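# Who pays for the bus? My project on the Benton scholarship gap

I picked this topic in January, mostly because of my cousin, who got into a two-year college program with really good grades and then didn't go. Everybody in the family assumed tuition was the problem. It wasn't! Her tuition was covered. What sank her was a deposit on a room, a bus pass, and a laptop she was told to have by the first week.

So my question was pretty simple: for seniors at Benton who get accepted somewhere and get tuition help, what else stands in the way of showing up in the fall?

## What I did

I made a paper survey (paper, because the online one I tried first got a grand total of two answers) and handed it out in homeroom with permission from the front office. I got 184 back out of 231, and I was thrilled with that. I also did six longer interviews with people who graduated already, some in college and some working. My advisor, Cristóbal Herrera, read my questions ahead of time and made me take out the ones that were nosy about family income. He was right, people clam up.

The interviews were the best part. I did them at a table in the shared project space after school, and most went way over the half hour I had planned. One guy talked for so long that I missed my ride home.

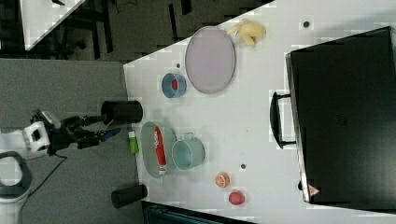
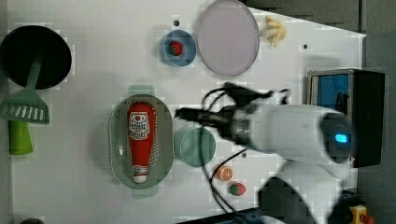
*Tabletops with kitchen things on them, two views.*

## What people told me

Transportation came up more than anything else. If you live out past Jostness, the last bus leaves campus before the evening classes let out, and the evening classes are the ones you can take if you have a job. One person I interviewed had been accepted to a nursing program and gave up her spot over exactly this. She's working at a pharmacy now and says she'll reapply, and I hope she does.

The second big thing was timing. The Tullska Fund, which a lot of our seniors apply for, pays out after classes start. The housing deposit is due in early summer. That leaves a family fronting the money for months, and if you don't have it, then being "awarded" a scholarship doesn't help you in June. Several people wrote some version of this in the margins of the survey, one of them in all caps.

Third was paperwork. I didn't expect this one to be so big. Students who are the first in the family to apply told me they weren't sure which letters were bills and which were just information. One girl threw out a form she needed to sign because it looked like junk mail (I would have done the same, I looked at it).

The Nakamura grant is smaller but it got much nicer comments, and I think that's because it pays early and you can spend it on whatever you need, even gas.

## Problems with my project

I only reached people who were in homeroom that morning, so anybody who was absent a lot is missing, and they might have the hardest time of all. My graduates were also people I could find, meaning friends of friends. And I worded question four badly. "Support" can mean money or it can mean your mom cheering you on, and I got both kinds of answers, so I left that question out of my results.

## What I'd like to see

A small loan for deposits that gets paid back when the scholarship comes in. A later bus, even just one. And a one-page sheet that says "this is a bill, this is not a bill, sign this one." I already started a draft of the sheet, and the counseling office said they'd look it over before the next round of letters goes out.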